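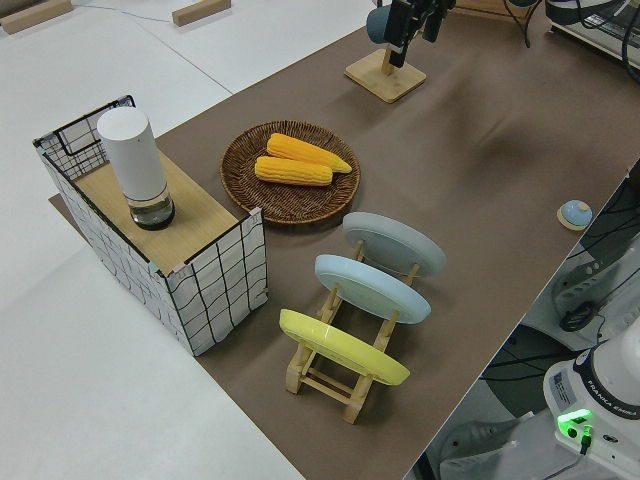 Plates in the rack, corn on the wicker plate, arm base at lower right.

Tips for comparing grippers at a kitchen-style bench

Start with the plates! A rack of three gives you a thin rim, a curve and a tight gap all at once, and you'll learn more from it in an hour than from a whole afternoon of foam blocks. We ran the Bendorlow fingers and the Skollitz pads over the same 228 grasps, and I loved every minute of it.

Tape brown paper over a white table. Pale plates show up so much better on camera.

Try the corn next. It rolls, it's bumpy, and the tapered end is a great test of soft pads (Skollitz wins this one for me, easily).

Wipe the pads every 7 runs with a barely damp cloth.

Change one thing at a time. If you swap the fingers, leave the controller gains and the camera alone until Wednesday or whenever the set is finished.

Eckhard Lindemann writes the grip force on masking tape and sticks it by the keyboard. Steal that idea, it's wonderful.

Next up: the Prallenon controller, same plates, same corn.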